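How I Finally Got My Snack Stash Under Control

I used to buy snacks the way some people buy shoes. Every trip to the store ended with another box of something, and by November I had so many half-eaten boxes in my pantry that I couldn't get the door shut. So I made up a system, and I've stuck with it long enough that I feel okay telling you about it.

Step 1. Pull everything out. Yes, all of it, even the stuff behind the rice. Use the biggest flat surface you've got and give yourself plenty of elbow room. I threw out almost 21 things the first time I did this, and most of them were crackers.

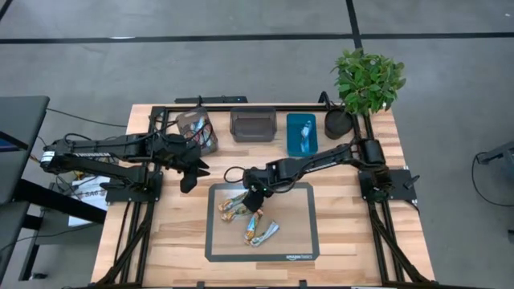 Step 2. Ditch the outer boxes. Cardboard hogs shelf space and it lies to you – I can't tell you how often I've reached for a full-looking box and found one sad packet at the bottom. Before you recycle it, cut out anything you need to keep, like allergy info, and write the date on a bit of masking tape.

Step 3. Sort by when you eat it. I know most people sort by type (all the chips together, all the nuts together), but my friend Hina Soomro talked me into doing it by time of day and I'm never going back! Mine go like this:

Lunchbox stuff
After-school stuff
Car and travel stuff
Late-night stuff, top shelf, mine

Step 4. Pick your bins. You don't need fancy ones. Get straight sides if you can, so they line up on the shelf, and measure your shelf depth first. I didn't, and I had to take a whole set back.

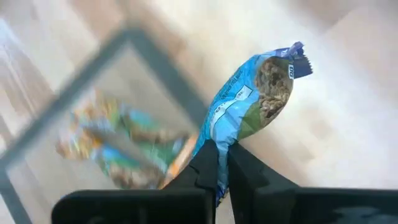 Step 5. Oldest in front. When you bring new groceries home, slide what's left forward and load the new ones behind. It takes me 2 minutes, tops, and I grumble the whole time.

Step 6. Set a refill rule. Ours is that I don't buy more until a bin is down to its last layer. The kids hated this for a week or so and then started reminding me when things got low, so now my shopping list pretty much writes itself.

If you've got a tiny kitchen, an over-the-door rack works too. Just keep chocolate away from the oven side – ask me how I know.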